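October, 7.40 in the evening

Second full day on the gripper comparison. The Pludden was on until lunch, then I swapped in the Povar model and ran the same sink task with the same seeds. Controller unchanged, 600 episodes each. I wanted 1,000 but the render queue is shared and Samran Bunnag had his depth batch booked from four.

The Pludden did what it did last week. Good on the approach, poor on closing. The fingers meet the cup a little high and the wall of the cup slides down before the force limit is reached. I raised the limit by 10 per cent and got fewer slips and more interpenetration in the contact solver, so I put it back. Samran thinks the friction value on the pads is wrong in the model file. He may be right. I have written to Nic Aodha to ask where the figure came from.
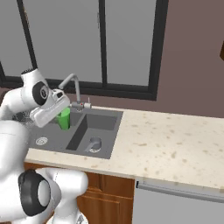
The Povar took longer to set up than to run. Its tool frame is defined at the flange and the planner expects it between the fingertips, so the first batch all drove towards the bottom of the basin and stopped on the collision check. Fixed by adding the offset in the arm description. I should have put it in the gripper file, where the next person would look for it. Will move it tomorrow.

After that it went well – 81 per cent on the upright cup, counting only episodes where the cup was lifted and held until the timer ran out. I have not yet split the failures by cause. From the few I replayed, most were the wrist turning the long way round and running out of time. That is a planner fault and would count against either gripper, so I need to find out how many of the Pludden failures were the same thing before I compare the two numbers.

The tap is still the awkward part. With the cup on the left of the sink the arm has to come in under the spout or beside it, and the Povar housing is boxy enough that the clearance matters. Fergal Egan suggested simplifying the collision mesh on the spout. I would sooner leave it as it is. A coarse mesh there would block approaches that are perfectly good.

Skeneo controller build arrived at five. Not installed. The release notes mention a change to the joint velocity smoothing, so I will finish both grippers on the old build first.

To do: move the offset, tag the wrist failures, ask Fergal for the replay script, rerun the Pludden with the corrected pads if Nic Aodha answers. Home by nine with luck.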